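Miliretti Hand-Held Grippers: Second Month of Comparison

In November we continued our comparison of two hand-held grippers, the Miliretti and the older Destex. My colleague Thitima Prasertsri prepared the protocol, and I am recording our position so far for readers who have written to ask about small, hinged objects.

The compartment organizer remains the most demanding item on our list. Its latches are small, the walls are thin, and the lid must be approached from a low angle.

An open organizer on the white tabletop, with grippers nearby.

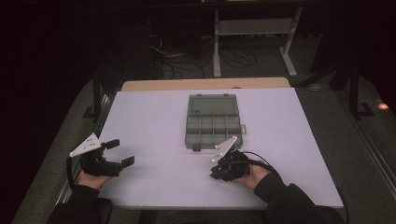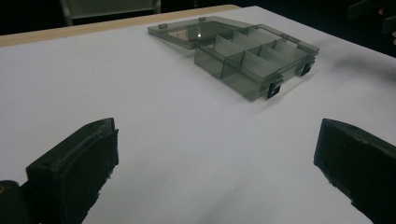

To date we have logged 2,411 attempts across all objects, of which 262 involved a latch. The Miliretti closes more evenly at low force. The Destex is the heavier tool – operators report fatigue after 11 attempts in succession – but its trigger gives better feedback at the moment of contact. We have not yet formed a view on finger wear, and we will not publish one before each tool has passed 900 cycles.

Oranuch Intarasuk has asked that the Dotar controller be included in the next round. We have agreed, provided that the firmware is held at its present version until the latch trials are complete.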